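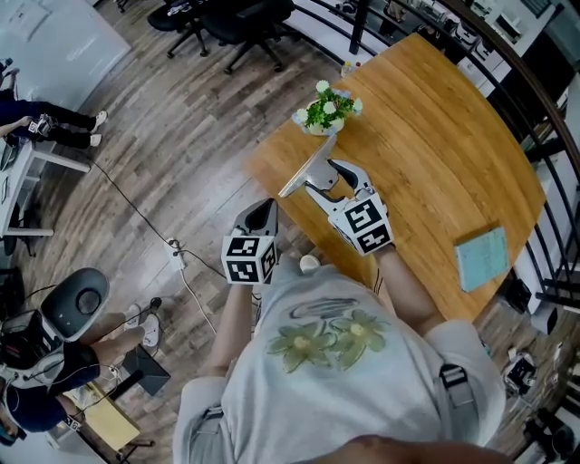 17 November 2018

I have fallen completely for the table upstairs at Milden and I need to write it down before I get used to it! It's the curved one by the railing, with the honey-colored top, and the grain runs the long way so your eye just slides along it and around the bend at the far end. I spent the first part of the morning there fussing with a potted plant when I had plenty of other things to do. No regrets.

The plant is the one with green leaves in the little white pot, with the white and pale blue artificial flowers on top. I used to be a snob about artificial flowers. Back in August I wrote two whole pages in here about how I'd never have them in the house (I looked it up, it's embarrassing). And now I think they're the best thing on that table. The blue is so soft, and next to the warm wood it looks like somebody thought about it for weeks. My notebook is nearly the same color, sort of a pale blue-green, and I hadn't planned that at all. I left it lying a bit crooked over on the right and kept glancing at the two of them together.

Tried the plant in a few places. Too near the edge and I was sure I'd knock it down onto the desks on the lower level. Right in the curve it looked lost. Up toward the far end, near the middle, is the spot, with room to work in front of it. The small bottle with the yellow and red cap still has to find a home, because it's standing behind the plant and the cap is the loudest thing up there. Maybe the shelf. Or maybe I'll end up liking it, same as the flowers.

Wore the gray T-shirt with the two green flowers on it, the ones with the yellow centers. So flowers on me and flowers on the table. That pleased me more than it should have.

And the railing! Black metal, all those thin uprights, and it bends too, so you've got the table going one way and the railing sweeping past it. I tried to draw it at lunch and used up three pages getting the curve wrong. The fourth was better. I want to try it again with the softer pencil, and leave out the office chairs this time, because the wheels got me tangled and I lost the shape of the floor.

Walked home by Nisport with my backpack on and stopped at Purkia to look at pots. They had a white one almost like ours for the same 40 I paid for those awful coasters. I didn't buy it, but I picked it up twice. They also had a jigsaw of a greenhouse, 1,000 pieces, and that one did come home with me. It's on the kitchen table in its box and I'm being very good and not opening it until I've done the dishes.

Soup for supper, the last of the squash. I burned the toast and ate it anyway.

For tomorrow: softer pencil, a cloth for wiping the tabletop, find the good eraser, ask whether the plant can stay put or if it has to be moved at night. I really hope it can stay. Also call about the Mekonnen order, which I forgot again.

Dishes first, then just the edge pieces. Only the edges!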